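Pisbridge goalkeeper gets a permanent desk, and a bonus, after shootout win

Úna Egan went back to work at Dirkivex in February with a cup medal in her bag and a new job title waiting on her desk. The Pisbridge goalkeeper, who stopped the last two strokes in the indoor hockey final against Zidar, has been moved up from the temp pool to a full-time post in the shipping office. There is a bonus too. The company wouldn't say how much.

"I thought I was in trouble," Egan said. "They called me upstairs at 7 in the morning."

Final finished 6-6 after extra time. Pisbridge had led by three at the half, then gave most of it away in a messy spell with two players sitting out on cards. Zidar's captain tied it from a corner with the clock nearly gone. Shootout went to sudden death. Egan went low to her left, twice.

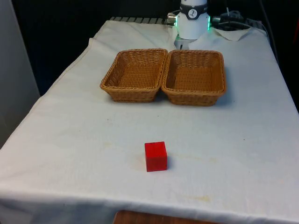
Two wicker baskets and a red cube on a white cloth.

Attendance was 1,195, a club record for an indoor match. Doors opened late and the line went back past the parking lot, so a fair number of people missed the first goal. Club says it is looking at a second entrance for next season.

Coach Athina Lazaridis, in her first year with the team, said the win was owed to the bench as much as the starters. She used all of it. Legs were gone by the fourth quarter, she said, and the younger players came on and ran.

"We practiced strokes for 13 nights straight and Úna hated every one of them," Lazaridis said. "She told me so. Every night."

Egan joined Pisbridge four seasons ago from Ní Bhriain, where she played mostly as a defender and only went in goal when the regular keeper broke a thumb. She works early shifts and trains in the evening. Until now that meant giving up pay for away matches. The new contract includes paid leave for league and cup games, which she said matters more to her then the bonus. 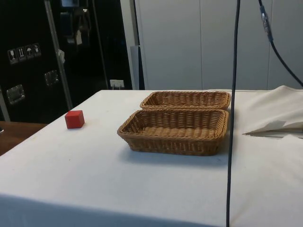
Dirkivex has also agreed to cover the team's travel for the rest of the season. Buses mainly, plus one overnight stay for the trip to Ní Bhriain. The deal does not put the company's name on the shirts, at least not yet. Talks on that are still open, the club said.

Zidar have asked for a review of the second card, shown late in regular time. League officials confirmed they recieved the request but said the result stands whatever the outcome.

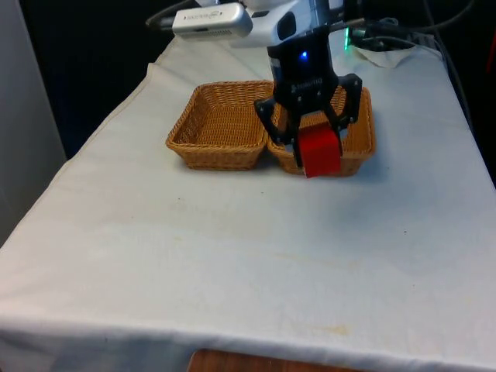

The red block held over the right-hand basket.

Pisbridge are back in league play next, away, with Egan expected to start. Midfield still short through injury. Tickets at the door, face-off 6 p.m.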